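Chapter 2
Gathering Examples

A learning system can do no better than the examples it is given. Before any model is trained, someone must decide which tasks to record, how many times to repeat each one, and what counts as a good attempt. This chapter deals with those decisions. It follows one case throughout: the cloth-handling work carried out at the Kelbridge laboratory, where over 2000 attempts were recorded and 800 were kept for training.

Cloth makes a useful first case. A rigid block keeps its shape when it is moved — a cloth does not. Two attempts at the same fold may begin from quite different arrangements of creases, and the set of examples must reflect that range.

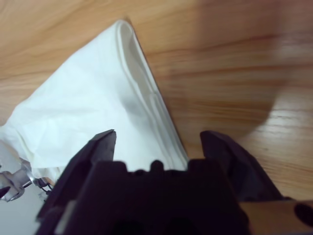 Figure 2.1 View from the gripper, with its fingers open at the folded edge of a white cloth.

The Kelbridge team recorded each attempt from the gripper as well as from a fixed point above the table. The close view gives fine detail near the fingers but says little about the rest of the workspace. Section 2.1 compares the two. Section 2.2 sets out the Msimang scheme for labelling attempts, including failed ones, which should be marked and stored — not deleted.

Related chapters
Chapter 1: What a Learning System Needs
Chapter 3: Sorting and Labelling with Dititz
Chapter 13: Sharing Recorded Data

© Fedach Educational Press. All rights reserved. Back to top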